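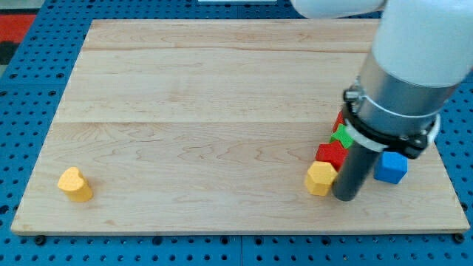

Formation professionnelle

Apprentissage : les centres devront publier leurs taux de rupture de contrat

Les centres de formation d'apprentis du réseau Clusden afficheront dès la rentrée, filière par filière, la part des contrats rompus avant leur terme. La mesure a été adoptée en juin par le conseil d'administration, après plusieurs mois de discussions avec les directeurs d'établissement.

Jusqu'ici, le réseau communiquait un seul chiffre pour l'ensemble de ses sites. L'an dernier, 441 contrats ont pris fin de façon anticipée, contre 395 un an plus tôt. Les ruptures surviennent surtout pendant la période d'essai, et les métiers de bouche restent les plus touchés.

« Une famille qui visite un centre doit pouvoir connaître ces données avant de signer », explique Itziar Campos, présidente du réseau. Les 18 établissements auront jusqu'aux vacances d'automne pour mettre leurs pages à jour. Les filières de très petite taille seront regroupées, afin qu'aucun apprenti ne puisse être identifié.

Les enseignants sont partagés. Fadime Tekin, formatrice en comptabilité et déléguée du personnel, craint un classement de fait entre les sites : « Un contrat rompu ne dit rien de la qualité des cours. L'entreprise a parfois fermé, ou le jeune a changé de voie. » Elle demande que le motif soit publié à côté du taux – un point que la direction n'a pas retenu à ce stade.

Le réseau prévoit par ailleurs d'ouvrir 300 places supplémentaires, principalement en maintenance et en logistique. Les inscriptions restent possibles auprès de chaque centre.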